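Bed Linen, Quilts and Laundry: Frequently Asked Questions
Brurnenby Residence, Guest and Resident Services
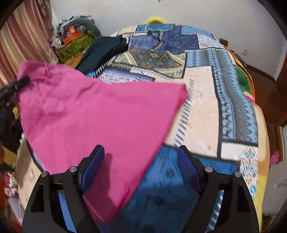
The following answers apply to all furnished rooms at Brurnenby, including short-stay rooms in the Howells wing. Residents with a question not covered on this page should contact the Linen Office, Room 7, ground floor.

What bedding is supplied with my room?
Each bed is supplied with a mattress protector, a fitted sheet, a flat sheet, two pillowcases and one quilt. Pillows are issued separately on arrival. Long-stay residents receive a second set of sheets at check-in and are responsible for returning both sets when they leave.

Are the patchwork quilts original?
Many of the quilts in use are patchwork, and no two should be expected to match. The residence holds 251 quilts in total, of which 158 are in rooms at any time and the remainder are in storage, at the laundry or under repair. A resident may ask to exchange a quilt once per term, subject to availability. Requests for a particular color or pattern will be noted but cannot be guaranteed.

May I use my own quilt or blankets?
Yes. Please return the supplied quilt to the Linen Office, where it will be signed in. Quilts should not be stored under the bed, in the wardrobe or in the corridor. Electric blankets are not permitted in any room.

How often is bedding changed?
Sheets and pillowcases are changed weekly in short-stay rooms. Long-stay residents exchange their own sheets at the Linen Office between 8:30 a.m. and 11 a.m. on the day assigned to their floor. Quilts are laundered between occupants and again each May.

What should I do before staff come to change the bed?
Please remove all clothing and personal items from the bed, including anything left beneath the quilt or inside the pillowcases. Staff will fold garments found on top of the quilt and place them on the chair. Garments found among the sheets after collection are held at the Linen Office for one month.

Can I sort or dry laundry on the bed?
Dry, clean laundry may be sorted and folded on the bed. Damp laundry may not be left there. New items in strong colors, such as bright pink, red or dark blue, can release dye onto the cream and beige patches of a quilt, and these marks are rarely removable. Drying racks may be borrowed from the laundry room on each floor.

How should brightly colored clothing be washed?
Wash it separately, in cold water, for at least the first few washes. The machines in the residence are set to warm by default, and the temperature must be changed before the cycle is started. Follow the garment label where it differs from this advice.

May I wash the quilt myself?
No. The residence machines are too small for the quilts, and the seams between patches may open if the drum is overfilled. If a quilt needs cleaning, place it in one of the large bags provided by the Linen Office and complete a tag with your name and room number. Quilts are sent to Busska, our laundry contractor, and are normally returned within seven days. A replacement will be issued in the meantime.

I have found a loose seam or a small tear. Am I responsible?
Ordinary wear is not charged to residents. Please report loose seams promptly and do not attempt a repair with tape, glue or iron-on patches. Charges may be made for burns, cuts, ink or large stains. The schedule of charges is displayed outside the Linen Office.

How should I leave the bed when I move out?
Remove the sheets and pillowcases and place them in the bag provided. Leave the quilt folded at the foot of the bed with the mattress protector in place. Check both sides of the quilt for socks and other small items before folding it.

I think an item of my clothing was collected with the linen. Whom should I contact?
Please contact the Linen Supervisor, Mabli Price, at extension 492. Give your room number, the date of collection and a short description of the item, including its color. Items sent to Busska in error are usually recovered with the next delivery.

Are the same rules in force at Ivport?
Ivport House follows the same rules on quilts and charges. Its exchange hours differ and are posted at the front desk there. Linen issued at one residence must be returned to that residence.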